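Printed gripper fingers slip on a glass bottle – what to change first?
Shared workshop forum > Robots and automation > Grippers
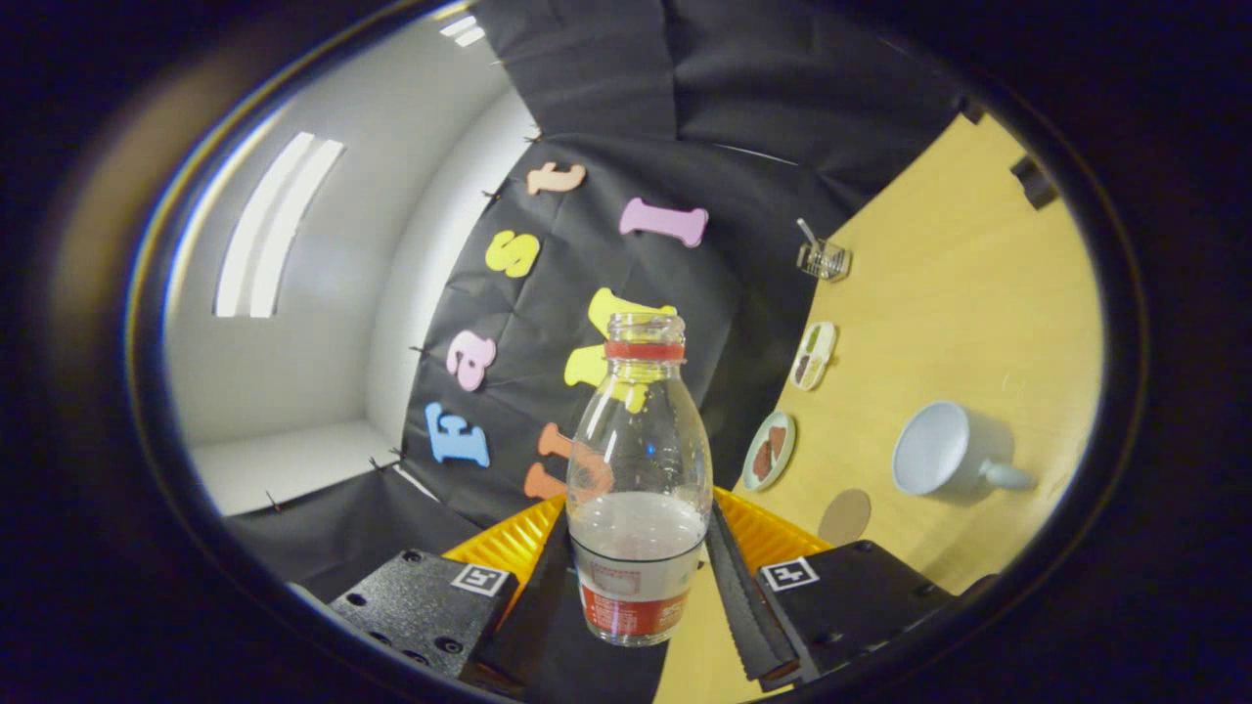 Last modified: 24 June 2020

Storkska

I'm building a hand-held gripper at our shared workshop. Two black fingers, yellow ribbed body, a square marker on each finger mount so software can work out the opening from the video. It handles mugs and foam blocks without trouble. A glass bottle with water in it is the problem. I can close on it and hold it upright, but when I tilt the tool past 35 degrees the bottle starts to rotate between the fingers. Out of 30 tilts I lost the grip on 6. Total weight of bottle and water is 211 g on the kitchen scale.

The grip is low, partly over the label. Trigger linkage is hand-powered, no motor yet. Should I add force, change the finger surface or move the grip point?

Wiroj Saithong

Move the grip point before you touch anything else. You are holding near the base, so the center of mass of the bottle plus water may well sit above the contact line. Tilt it and gravity gives you a torque about the axis between the two contacts. Two narrow pads on a cylinder resist that torque poorly, and squeezing harder only helps a little.

Measure the balance point with the bottle filled as you use it. Lay it across a pencil with the cap on. Grip at that height or slightly above. Avoid the shoulder – the taper will push the fingers down.

If it still rotates, widen the contact patch. A strip of soft silicone on each inner face is enough for a test. Stick it on with double-sided tape and wipe the glass with alcohol first. Keep the markers uncovered, and redo the zero position afterwards, as the pads change the closed width.

Hinrichs

had the same thing, used bicycle inner tube and super glue. works ok

Palley

Check the label too. Paper on glass can creep under load and it looks exactly like finger slip. Soak it off and repeat the same tilts before you order silicone.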